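Clarham have finally done it! After 15 games without an away win, my lot went to Kutonon on Tuesday night and came home with a 2-1 victory — and I'm still hoarse this morning.

I've followed this team through some grim evenings, so I didn't expect much when we went behind early on. But the equalizer came right before the break, and the winner was a scruffy header from a corner that I'd happily watch all week.

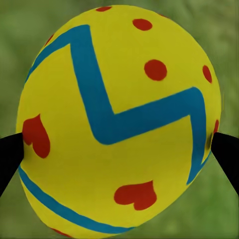
A yellow ball with a blue zigzag and red hearts.

The crowd was given as 1,455, and the away end made most of the noise (I would say that, wouldn't I?). Prekel are up next at home, and the club is hoping for up to 3,000 if the weather behaves. Tickets are on sale at the ground from noon.
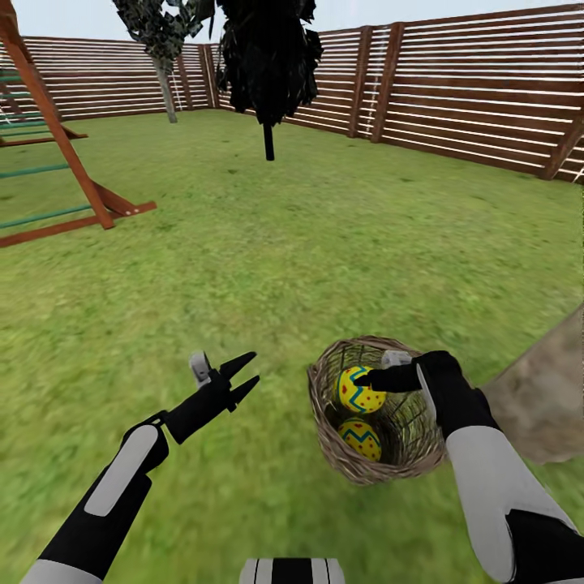
Elsewhere in the league

Lý dropped points again, so the gap to the playoff places is down to two. I'll take that.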